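2026-09-14
Notebook entry, Wulthorpe workshop
Subject: moisture in the oak stock for the Skandeck panels
Entered by Iraklis Vlachopoulos

The second delivery of oak from the Budow mill was brought inside this morning and stacked on stickers along the north wall. Houshang Talebi took meter readings at both ends and at the middle of each board. The readings are to be entered in the moisture log under the stack number, not the delivery number, as was done in April by mistake.

Readings on the outer boards were at 12 percent. The boards in the core of the stack read higher, and two of them showed a clear difference between face and heart. Those two have been marked with chalk and set aside. They are not to be planed until further notice.

The target for panel work remains as agreed with Mtshali. Any board above it stays in the stack. The client has asked for an earlier start on the glue-up – this request has been declined in writing.

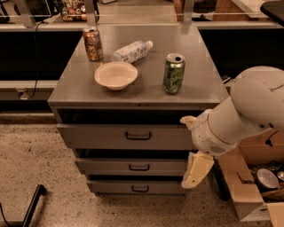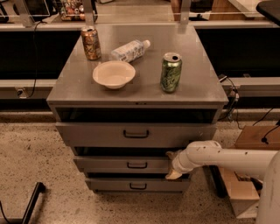

Drawer cabinet, gray.

Three sample blocks were cut from the set-aside boards, well in from the end grain, and weighed before going into the drying oven. Weights are written on the blocks in pencil and repeated in the log. The blocks will be weighed again tomorrow and then at regular intervals until there is no further change. The oven figures will be used to check the meter, which has been reading slightly high on oak for some time.

The stickers in the lower rows were found to be out of line by some 200 mm at the east end. They were moved and the weights on top of the stack were put back. Colleagues are reminded that stickers must stand directly above one another – two boards from the last delivery took on a bow from exactly this fault.

Open items: new pins for the meter; a decision on whether the chalked boards can be used for the narrow rails; the mill's kiln record, requested again today and still not received.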